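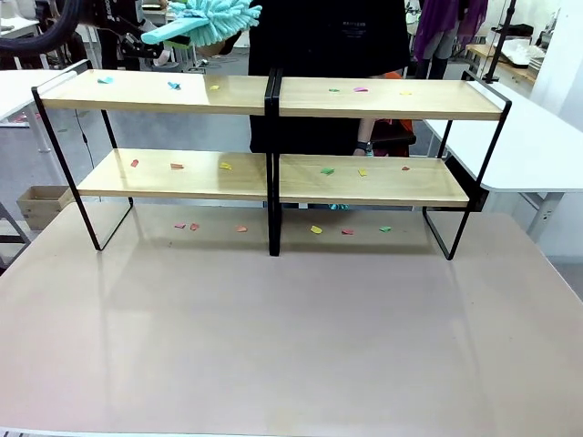 Kitchen odds and ends, December

Limescale in the kettle. 50 ml white vinegar, fill the rest with water, boil, leave it an hour. Rinse twice or your tea tastes like salad.

Drawer that sticks - rub a candle stub along the runners. Any candle. Soap works too but gets gummy in summer.

Burnt pan: baking soda, enough water to make a paste, overnight. Don't go at it with steel wool if it's nonstick. I did. New pan.

Small shelf risers on the counter or inside a cupboard. Wipe the feet before you put them down, grit scratches a shiny top faster than you'd think. Mugs on top, plates under. Heavy stuff low. If it rocks, fold a bit of card under one leg till you find felt pads.

Label the freezer tubs. Masking tape and a pencil, pen smears when it gets frosty. Write what AND when. Raquel Baptista wrote in to say she does the lids in chalk marker, havent tried it.

Garlic smell on hands - cold water, rub on the side of the sink if its stainless. Works most days.

Onions and potatoes in seperate baskets. Both last longer. Dark, dry, not by the stove.

Cutting board slides around? Damp dish towel underneath, flat, no folds.

Oiling wood boards: food grade mineral oil, thin coat, wait, wipe, again next day. Not olive, goes rancid.

More after the holidays, still need to do the one on drains.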